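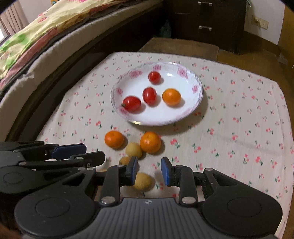 Ticket 782
Opened by: Mylene Lagman, Desent holiday unit 9
Status: Closed

Cherry-print tablecloth won't lie flat on the small table. The creases on the right side were there when I unfolded it. Can I iron it, and is the rose dish OK for fruit?

Sat 20 June, Cherry Mae Cabrera replied:
Yes, warm iron, inside out, no steam. Take the dish and the loose fruit off first. The dish is fine for tomatoes and oranges but please hand wash it and keep it out of the microwave on account of the rim.

Mylene Lagman replied:
Ironed it twice. One faint line left near the corner, happy to leave it. Please close.

Recent tickets
Watura unit 2: kettle lid sticking
Linen cupboard key, spare needed
Dimaculangan unit: colour run on tea towels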